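Rollside: small bedroom chores, two grippers at a time

README, last touched in April 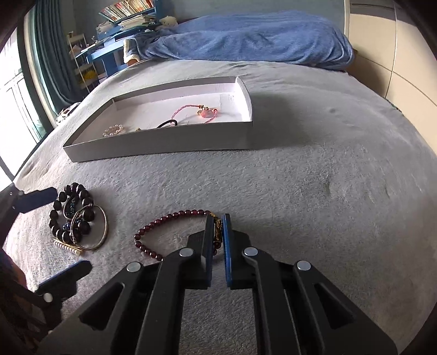
Can a robot tidy a bedroom yet?
Parts of one, slowly, and only with somebody standing by who knows which drawer things go in. Picking up a single firm object from a flat surface is in decent shape. Soft things, tangled things and deciding what counts as mess are all still well behind a bored ten-year-old.

What's in the folder

Rollside is 421 short recordings of people doing small chores with hand-held grippers, one in each hand. I put it together with Ismael Marinho, who did most of the sorting, and I did most of the moaning about file names. The recordings are split by chore: jewellery, socks, desk clutter, bedding and a leftovers folder called "misc" that I keep meaning to break up properly (sorry).

Each recording has its own folder with the video, the gripper positions and a plain text note in our own words. The notes vary a lot. Ismael writes two tidy lines and I tend to ramble, so if you're feeding them to anything that reads language you may want to trim mine first.

Why jewellery gets its own section

I thought socks would be the hard one! Then we tried bracelets on a plush blanket. A string of beads has no shape of its own, so wherever you pinch it the rest slides off and does something else. A blanket gives way under the fingers as well, and you can end up with a mouthful of fluff and no bracelet. If there's a charm or some other chunky bit on the strand, go for that. It gives the pads something to close on, and the beads mostly trail along behind.

Thin bangles are a different sort of pain. They lie nearly flat, and you have to tip one up by an edge before you can get hold of it. Hair clips are fine. Cord bracelets are fine until they meet another cord bracelet.

The chore itself is simple to say: get the loose pieces off the bed and into a shallow open box. We didn't set an order. Some people start with whatever's nearest and some go for the big beads first, and I've left all of that in, dithering included.

What we've tried with it

Riku Hirano trained a small model on the jewellery and desk folders and ran it on the pair of arms we call Oso. We gave it 240 tries at moving one bracelet from a blanket to a box. I'm not putting a success rate here until we agree on what success means. Riku counts a bracelet hanging half over the side of the box and I really don't. We've been having this argument since the first afternoon.

What I will say is that reaching looks good, closing looks good, and letting go is a mess. Beads catch on the pads, the arm lifts away and the bracelet comes back up with it. People fix that with a little shake of the wrist without thinking, and I'd love to see more of those shakes in the next batch.

Known problems

Clips in the bedding folder are missing the left gripper's positions in 15 cases. They're listed in missing.txt.

Sunny windows wash out in quite a few recordings. We left the brightness alone.

The Pruleck loader script expects the old folder names. Use the one in tools/kettler instead, which also copes with spaces.

"Bracelet" and "bangle" get swapped in my notes. Ismael's are right.

Using it

Help yourself for research or for teaching. If you train something that can untangle two necklaces, please write to me straight away, at any hour, as I've got a drawer that needs seeing to. Corrections to the notes are welcome too, and it's easiest if you send the folder number along with the new wording.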